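Parking changes at the Premeck Street building start in June

2 May 2024

The new parking arrangements for the Premeck Street building have been agreed with the landlord and will take effect in June. Everyone who parks on site, even occasionally, will need to register again. Old permits stop working when the new gate goes live.

The lot has 91 spaces. We currently have 397 people on the permit list, a good number of whom have moved to other sites or left the company. Clearing the list is the main purpose of re-registration. If you no longer drive to work, please ignore the form and your permit will lapse.

Registration is through the Zidel page on the staff site. You will need your license plate number and your badge number. Each person can list two vehicles, but only one can be in the lot at a time. Motorcycles go on the same form and will use the strip beside the loading dock, as they do now.

Spaces will be first come, first served, with these exceptions:

Accessible spaces stay where they are, next to the east entrance. Permits for these carry over and do not need to be renewed this year.

Carpool spaces go up from 3 to 7. A carpool is two or more employees in one car on arrival. Register as a group and name one driver as the contact.

Visitor spaces must be booked by the host before noon on the previous working day. Reception can no longer hold spaces by phone. 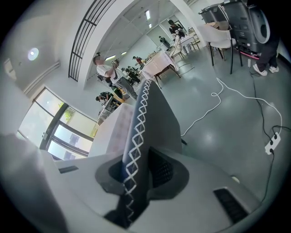

Overflow parking will be at the Khurana lot on Vesov Avenue, a walk of over half a mile. The shuttle will run between the two in the morning and late afternoon. It will not run at midday, so anyone with a lunchtime appointment should plan to walk or park elsewhere that day. The timetable will be posted by both doors and on the Zidel page once the shuttle company confirms it.

Several people asked about overnight parking. Cars may be left overnight if you are traveling for work — send the dates to Facilities in advance. Cars left without notice will get a warning the first time. After that the permit can be suspended for a month.

The bike cage is not affected. The code will change on the same day as the gate, and current users will get the new one by email. Bikes with flat tires and no tag will be moved to the storage room and kept there through the end of June.

We also looked at a request for electric vehicle chargers. The landlord has asked for a quote for the north side of the lot, and no date has been set.

Questions about permits or carpool groups should go to Naveen Saxena in Facilities. Please include your plate number in the message.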